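Skurkalance tenants group – minutes, November

Started 6:30, back room at Pekbridge. Last minutes ok'd, no changes.

1. Money
Balance 3,000 after the heating bill. Westerberg invoice for the blinds came in at 175, to be paid this month. Chair covers 65, already paid. Agreed no more spending on the room until spring.

2. Craft afternoon
Going ahead, same hours as before. Short-sleeve weather in there once the heat is on, so turn it down to low at lunch. Beads and string to go back in the tin afterwards, not the window sill. Need more scissors.

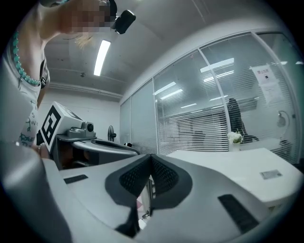 3. Tables and storage
Long talk on this. Undix quote for a full wall of cupboards is 3,000 – too much, turned down. Look for second hand instead. 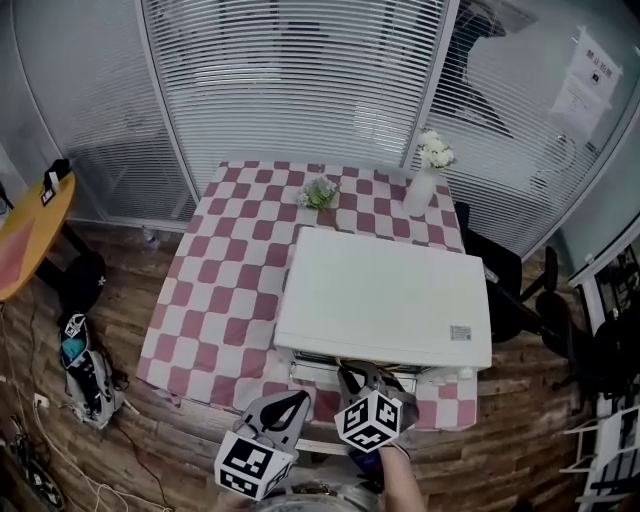
Winter sale still needs a date and a flyer. Hall is free in the afternoon, doors at 2, set up from noon. Tablecloths: enough of the pink and white check for the front tables, plain for the rest. White box with the drawer can hold the price tags, needs a proper label on the corner as the print on the sticker is faint. Artifical flowers to be stood up in something, there is only the one vase on that table and its full. Cake stall yes, raffle no.

4. Any other business
Key for side door still missing. Bins go out the night before, not in the morning. Recycling sheet to be re-printed bigger.
Two complaints re noise after 9 – reply to be drafted before next meeting.

Closed 7:50. Next meeting same room, same time.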